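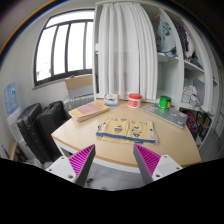 Tea Towel Swap Is Back at Terenside Hall This Friday

Home | News | What's On | Classifieds | Contact

Filed under: Around Town, Crafts & Hobbies

Print this story | E-mail this story

I'll admit I went to last year's swap for the cake and came home with a bag of fabric I had no room for, so of course I'm going again! The Terenside fabric and towel swap is on this Friday at 6:30 in the upstairs room, and Lindsay Pirihi tells me she already has 192 pieces promised (last time it was mostly pillowcases, so this is a big step up).

The rules haven't changed much. Bring up to three pieces, washed and folded, and take the same number home. Tea towels, napkins, aprons, odd yards of cotton, all fine. Please no curtains this year, there just isn't anywhere to hang them.

My favorite so far is the yellow one with the blue border, printed all over in rows of orange, blue and red shapes. I say Easter eggs, Lindsay says balloons, and we've agreed to leave it at that. It's folded up on the pale wood table by the laptop with all the stickers on it, and I have my eye on it, so hands off.

Alžběta Vondráček will be running a hemming corner from 7 for anyone with a frayed edge to fix. She can take three people at a time, and she'd like you to bring your own thread if you're fussy about color. I am, so I will.

Entry is free, with a tin by the door for the heating. Last year's tin paid for the new kettle, which boils a good deal faster than the old one! Park on the Clavergate side, please, as the front lot is taken by the choir until 8. Anything left over at the end goes to the Osar Street thrift store on Saturday morning, and Lindsay could use a hand with the boxes.

More in Around Town | Back to top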